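I'd been pestering Bahman Heydari for a visit since January, so when he finally wrote back "come whenever, bring snacks," I was in the car before I'd finished reading it. He runs the teaching side at Fudano, a small outfit that trains robot arms for people who pack, fold and sort things for a living. By teaching he means exactly that. A person does the job, the robot gets a recording of it, and after enough recordings it has a go on its own.

I brought pretzels. They went over well.

Bahman came to this from piano, of all places. He taught kids for years and then a friend at Forkex, where they build grippers, asked him to try out an early remote-control rig. "They wanted somebody with patient hands," he told me. "I sat down, I moved a cup from one side of the desk to the other, and it took me most of a minute. I was thrilled. My friend was less thrilled."

That first rig was the kind where you hold a small copy of the arm and the big one follows you around. Bahman still likes it for heavy stuff, or for anything you wouldn't want your own fingers near. But he says it makes people stiff. "You're driving. You're watching the arm, you're thinking about the elbow, and your shoulders come up to your ears. Then you look at the recording and the robot has learned to be nervous!"

These days most of his work is done with a hand-held gripper instead. You squeeze it, the fingers close, and a camera on the tool sees what the fingers are doing. No arm in the room at all if you don't want one. He let me try it and I was terrible (I kept turning my wrist over like I was pouring tea), but I got the idea in a couple of minutes. It feels a bit like picking things up with very expensive salad tongs.

I asked how many tries a task needs. He laughed and went to look it up, which I appreciated. The last job, putting folded napkins into a tray for a catering supplier called Evetti, took 2121 recordings. He threw out 111 of them. "Mostly mine," he said. "I get bored and I start showing off. I do a little flick at the end. It's a lovely flick, and the robot does not need it."

The flick came up a lot, so I pushed him on it. What makes a good demonstration, then?

"Slow down before you touch the thing," he said. "Everybody rushes that bit. Your own hand knows where the napkin is going to be, so you just grab. The robot needs to see you arrive. And mess up sometimes, on purpose, and then fix it. If you only ever show it perfect picks, the first time it's off by a hair it has no clue how to get back."

He also has a thing about starting positions. Each new person on the team gets told to begin somewhere different every time – high, low, from the left, from way too far back – and each new person, within the hour, is starting from the same comfy spot. He's got seven people recording now and he says he could tell you who made which clip from the first second of it. 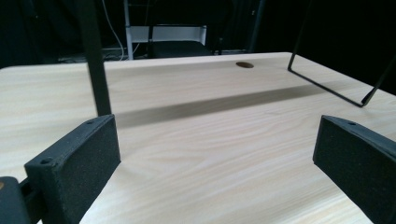 The other thing he's fussy about is the open hand. People squeeze the gripper a little while they're moving, the way you'd hold a pen you weren't writing with, and then the fingers come in half shut and bump the edge of whatever they're after. "Open all the way, go in, close, wait a beat," he said. "I say it so much my daughter says it to me at dinner."

I wondered if remote control was on the way out, then. He didn't think so. He's got a project coming up with Ghasemi, who make glass jars, and for that one he wants the real arm moving from day one, with a person at the controls. "The hand tool is quick, and my wrist can do things that arm can't. I've been caught by that before. I taught it a gorgeous twist and the arm got halfway and just stopped, like, sorry, pal."

How long before a new person is any good? Two days, he says, if they're willing to watch their own clips, and most people hate that part. He makes them do it anyway, with the sound off, sitting next to him.

By then the pretzels were gone and he wanted to get back to it. I had one more go with the gripper on my way out and he watched with his arms folded. "Better," he said. "You're still pouring tea."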